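Section 2: Setting up your Dritlow Raver blood pressure monitor

Right, you've got the box open and there's a cuff, a hose and a little white unit on the table. I've set up more of these than I can remember, first for family and then for half the street, and it's a ten-minute job if you don't rush the cuff. Grab a cuppa (but don't drink it yet, see step 6!).

Power and clock

1. Flip the unit over and slide off the battery cover. Put the batteries in the way the little drawings show.

2. Set the clock before you do anything else. I skipped this the first time and ended up with a week of readings that all claimed to be from the middle of the night, which gave my doctor a good laugh.

3. Choose your user button, A or B. The Raver keeps 200 readings for each person, so 400 in all, and it starts writing over the oldest ones when it's full.

Note: If two of you share the monitor, stick a bit of coloured tape on each button. You will press the wrong one eventually, we all do. 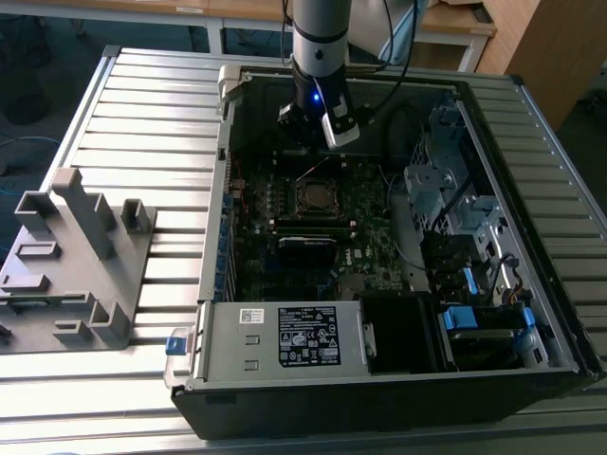

The monitor has no parts inside that you need to get at, so please leave the screws alone. I know it's tempting if you're the tinkering type. A desktop tower is a different animal: you can lay it on its side with the panel off, like that one with the Dell logo on its green board, and everything is there in front of you to get at. The Raver has a pressure sensor in it that's been set at the factory, and once the case has been cracked open you can't trust the numbers any more. If it's playing up, send it back to Dritlow.

Fitting the cuff

4. Push the hose plug firmly into the left side of the unit. It should sit flush. A plug that's only halfway in is the most common reason for an error message, in my experience.

5. Roll up your sleeve, or better still take the arm out of it. Wrap the cuff on your bare upper arm, a couple of centimetres above the bend of the elbow, with the hose running down the inside. You should be able to slip two fingertips under the edge.

Caution: Don't use the cuff on an arm with a drip in it, over a wound, or on the side where you've had lymph nodes removed, unless your doctor has told you it's fine.

Memory

Readings stay put when you change the batteries, so there's no need to copy them all out in a panic. The clock does reset, though, so go back to step 2. 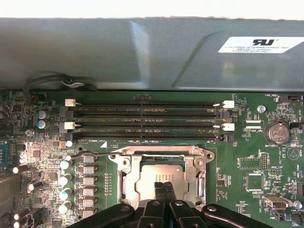

Fig. 2: Four memory slots on a desktop board, all empty.

To look back through your readings, press M. Hold it down and you'll get the average of your last few. To clear everything, hold M and your user button together until the screen goes blank (and there's no undo, so write down anything you want to keep).

Taking your first reading

6. No coffee, tea, smokes or exercise for half an hour beforehand. Go to the loo too, a full bladder can push your numbers up.

7. Sit with your back supported and both feet flat on the floor. Rest your arm on the table so the cuff is level with your heart.

8. Sit quietly for five minutes, then press Start. No talking! I'm terrible at this one.

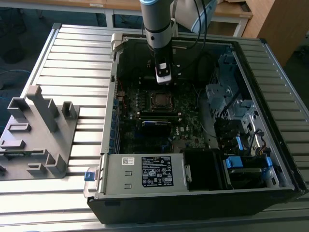 Fig. 3: Desktop tower on its side, with a robot arm above the CPU socket.

9. Wait a minute or two and take a second reading. Write both down, even if you don't like the look of one of them.

If you want the readings on your computer, plug in the cable that came in the box and install the Prundmont program. It'll find the monitor by itself after a minute or so, and then you click Fetch.
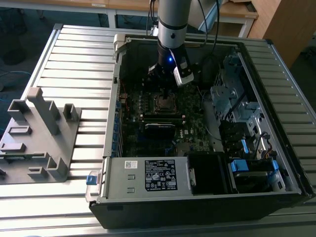 You can print the results as a plain table or a graph. I take the table to my appointments, my doctor finds it quicker to read.

Caution: Don't change or stop your medicine on the strength of a home reading. If your numbers are a lot higher than usual, rest and measure again, and ring your doctor if they stay up. If you also have chest pain, trouble breathing, weakness on one side or trouble speaking, call emergency services right away.

Cleaning is covered in Section 3, and the larger Nkosi cuff has its own sheet in the bottom of the box.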